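Flonley Gel Nail Lacquer — Shade 77, Burnt Coral

Bottle size: 10 ml
Finish: cream, no shimmer
Line: Flonley Salon (19 shades)
Brush: flat, rounded tip

Shade 77 is a medium coral with a brown undertone. Opaque in two coats. The formula is thinner than the older Tulgate lacquers, so wipe one side of the brush on the neck of the bottle before each coat.

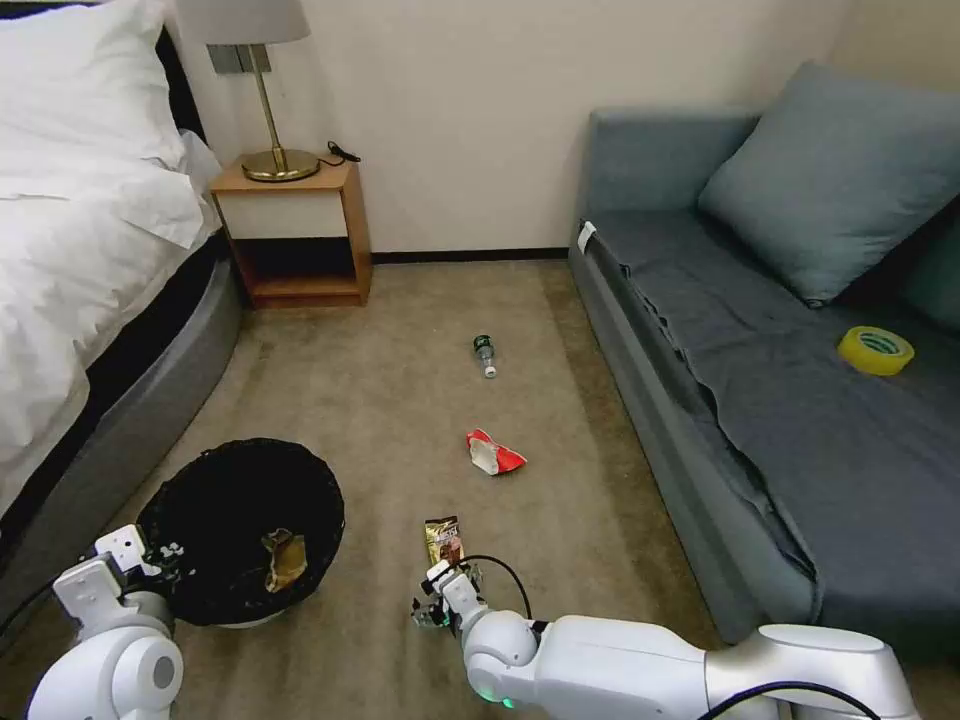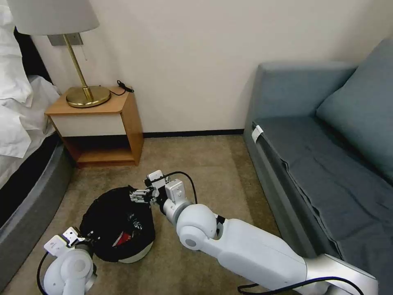

Apply over Briro base coat. Cure each color coat for 60 seconds under an LED lamp — longer times do not improve hardness. Finish with any no-wipe top coat.

Wear: up to 8 days on natural nails. Remove with acetone wraps; do not peel.

Not compatible with Lencho dip powder. Store upright, out of direct sunlight. Keep the cap threads clean or the bottle will not seal.

Shade notes by Géza Pintér. Restock expected in May. Sold singly — no sets in this shade.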